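Work and Automation, Unit 6 handout
Sorting and returning lockout padlocks

Read before the seminar. Bring your notes from the site visit at Semidard.

1. Background

Lockout is the practice of putting a personal padlock on a switch or valve before working on the machine behind it. The lock stays on until its owner takes it off. At Semidard the maintenance crew draws locks from the tool crib at the start of a shift and hands them back at the end. The crib register lists 146 locks.

Until April the returns were handled by the crib attendants. An attendant checked each label, matched the key, and hung the lock back on its board. It was slow work at shift change, and it was also when people talked. Attendants heard which machine had been down, who had been called out, and which lock was getting stiff.

2. The task given to the machines

The Plimisico cell has two arms on one rail, working over a shared floor. Locks are put down in no set order. The arms have to pick up one lock at a time and pass it on for sorting. Red lockout padlocks with a white label are the standard item. Other locks get mixed in, and so do things that aren't locks at all.

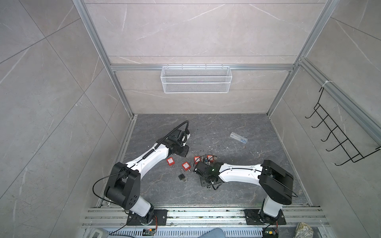
3. What changed in the job

Three points from the interviews, to be discussed in pairs:

Time. The attendants no longer stand at the return counter for the last part of the shift. Most of that time now goes to ordering parts and to clearing stops in the cell.

Skill. Matching keys by eye was something a new attendant learned in the first month. Two of the newer people have never done it. The older ones said they could still do it but were slower than before.

Responsibility. Under the site rules, a person still signs for every lock that goes back on the board. The signature used to mean "I checked this lock." Attendants disagreed on what it means now – some sign after looking at each lock, some sign for the batch.

4. Mixed items

Management's first plan assumed that only standard locks would come back. In practice the returns include small locks from personal lockers and locks of other colors, some with a key still attached. Each kind needs its own decision about where it goes, and the attendants were the ones who knew. Lindiwe Oosthuizen wrote most of these rules down for the Plimisico team over 37 days. The work was not in her job description and was not paid at a higher rate. Keep this in mind when you read the Du Plessis chapter on unwritten knowledge.
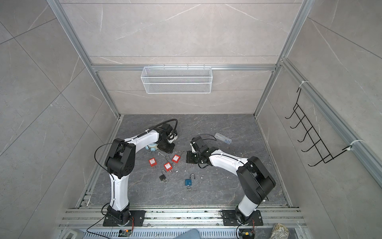 Yolandi Chauke disagrees with part of section 3. In her view the time at the counter was never as useful as people now remember it, and on night shift hardly anyone stopped to talk. She would keep the cell, but she wants the signature rule rewritten so that an attendant isn't answerable for a lock that a machine handled and she never touched.

5. For the seminar

Write half a page on one of these.

a) Who should sign for a returned lock, and what should the signature cover?
b) How could the crib keep the information that used to be passed on at the counter?
c) Should writing down rules for a machine count as part of an attendant's normal work? Use the Semidard pay scale in your reader.

Hand in on paper at the start of class. The reader is at the Sirnden library desk, shelf number 2156.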